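Section 7. Crate Preparation and Stacking

7.1 Before you start

This section applies to the Gasta series of plastic storage crates supplied with the Kiltness racking kit. It covers unpacking, cleaning, inspection and nesting of empty crates. For loading limits on the shelves themselves, see Section 8.

Allow a clear floor area of at least 300 cm by 157 cm. Crates set down in a smaller area tend to be kicked or stepped into.

You will need:
Mild dish soap and lukewarm water
A soft brush
Two dry cloths
The label sheet from the Howells parts bag

CAUTION: Do not use solvent cleaners, bleach or steam. These can dull the surface and weaken the rim.

7.2 Unpacking

1. Cut the shipping straps with safety scissors. Do not use an open blade against the crate walls.
2. Lift the crates apart one at a time. Hold the rim on two opposite sides and pull straight up.
3. If two crates are stuck together, lay the pair on its side and twist gently. Do not pry with a screwdriver.
4. Remove all paper and film from the inside.
5. Set the crates on the floor, open side up, with a hand's width between them.

NOTE: Crates that have been stored in an unheated garage should be left indoors overnight before they are separated.

7.3 Cleaning and inspection

1. Brush out loose dust.
2. Wipe the inner floor first, then the four walls, then the rim.
3. Rinse with clean water. Tip the crate to let the water run off.
4. Run a gloved hand along the full length of the rim. Set aside any crate with a crack or a sharp edge.
5. Turn the crate and check the base. On bases with a drain opening, clear any dirt caught against the cross ribs. Use the brush – a pointed tool can split them.

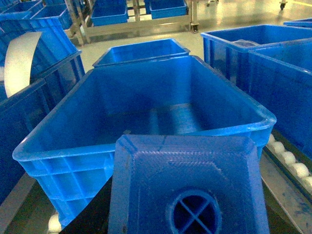 6. Check the outer walls. Dirt collects in the corners where the raised ribs meet, and labels will not stick over it.
7. Dry all surfaces with a clean cloth. Crates that are nested damp may lock together.

7.4 Labeling and nesting

1. Apply one label to a flat panel between the ribs, on the short side. Press for 8 seconds.
2. Place the first crate on a level floor. Lower the next crate into it without forcing.
3. Nest no more than seven crates in one stack.

CAUTION: Do not stand or sit on a stack. Do not lean a stack against a door.

NOTE: Replacement labels and crates can be ordered under the Ornorari spare parts list at the back of this manual. Quote the series name and the crate color.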